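Motden bench, key press rig. November, started 2:15 pm.

Goal for this session: get the PiPER to press single keys on the Acer keyboard with the closed gripper, from a taught grid, no vision in the loop. Liên wants the grid finished before she writes anything that uses the wrist camera for correction. Sunee's typing script stays out of it until single presses are boring.

## Tool point

The old tool point was set to the middle of the finger pads, from the block picking work. Useless for keys. Moved it to the closed tip and re-taught it against a pencil dot on scrap card, coming in from three directions. The spread between the three was under a key gap, good enough to start.

The fingers are wide above the tip, so in the wrist view they hide the keys nearest the target. With the tip hovering below V, the N legend can be read through the slit between the fingers, and the left finger is over part of the space bar. For checking position from the wrist camera, use the neighbors that stay clear (C, F, R) and work back from those. Liên, this matters for your crop: don't center it on the target key.
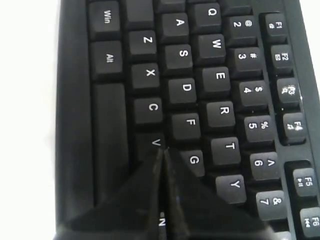 ## Keyboard placement

Long edge parallel to the back edge of the table, as near as I can set it by eye. Keyboard flat, feet folded. I had the feet out at first and the number row came out higher than the bottom row by more than the press depth, so a single Z value would have missed one end or crushed the other.

Cable goes to the back with the slack bunched behind the keyboard. It is stiff where it leaves the housing and will turn the board if the bundle gets dragged forward. Plug left out on the table for all dry moves. I don't want Ctrl and Win combinations going into the bench PC while the Z height is still a guess.

Corners of the taught grid:

- Esc
- Ctrl, bottom left
- numpad minus
- numpad Enter

Everything else is interpolated per row from a pitch table. Typing rows are staggered, so each row carries its own X offset. The function row needs separate entries for each group because of the gaps. Chaiwat's table had the F keys as one even run, which put F5 onto the plastic. Fixed in the copy on the bench PC, not yet in the shared folder.
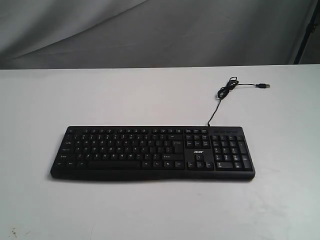 ## Holding it still

Bare table is not enough. A straight down press is fine, but any sideways component walks the board. Options considered:

1. Clamp at the back edge. Rejected, the clamp body gets into the forearm's path on the top row.
2. Printed corner stops screwed to a plate. Probably the final answer. Ekkachai has the Prument printer booked, so not now.
3. Thin rubber sheet under the housing, cut smaller than the outline. Trying this first.

The sheet raises the board by its own thickness, so the four corners have to be taught again after it goes in. Write that on the card taped to the controller.

Reference position for the board will be two table marks at the left end, not on the table yet in this shot. Put it back on those marks before every run, even if it looks right. The "looks right" error from last time cost us most of an evening.

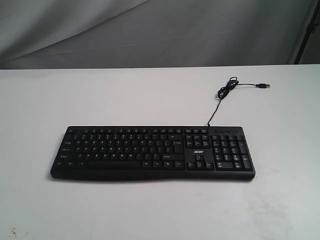
The marks only fix the left end. Rotation is still free, and a small angle at Esc becomes a large one by the time the arm gets to the numpad. A third mark at the right end would fix that. Veronica suggested a straight bar along the back instead, notched for the cable, and that may be simpler to make from the Buchanan offcuts.

## Press motion

Sequence per key:

- move to hover height over the key center
- descend at low speed
- stop at taught depth
- hold briefly
- straight up to hover before any lateral move

The last item was missing from my first version. The arm cut the corner on the way to the next key.

Press force is not measured. Depth is the only limit, plus the joint current cutoff, which I have set low. The wide keys need their own targets: space bar at its center, numpad zero likewise.

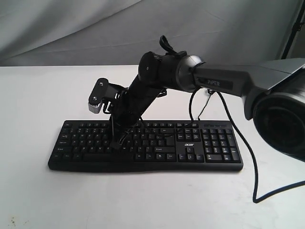 Joint approach matters on the left half. With the base off the right end of the table, the arm has to reach across the board to get to the letters. Keep the wrist vertical and accept the slower path. Tilting the wrist buys some reach, but the tip then comes down on the edge of the keycap.

Cable routing is my main complaint. The short lead at the wrist trails onto the keys beside the gripper. It has to be tied back to the forearm before any logged run, otherwise we can't tell a finger press from a cable drag. The loop under the elbow needs a shorter tie as well, but leave enough for full wrist rotation. Check by jogging the last joint to both limits by hand speed first.

## Open

- corrected F key table to the shared folder (me)
- bar or third mark, decide with Veronica
- wrist lead tied back
- re-teach corners on the rubber sheet
- ask Liên what hover height she wants for the wrist camera
- key event logger on the Omidton laptop, so the bench PC never sees the keystrokes

Stopped at 6:40. Arm parked, controller off.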